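Rooms Without a Ceiling Tile
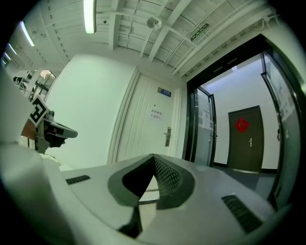

Kidgate's interiors program has favored open ceilings since its Harb offices were refitted, and 89 rooms now follow the same guidance. Beams stay exposed beneath a white ceiling, with fluorescent tubes hung in rows beneath them. Pipes run parallel to the structure, and a green exit sign is mounted on the ceiling. Walls and doors remain plain white, a lever handle being the usual hardware. Skerier is to adopt the guidance in May.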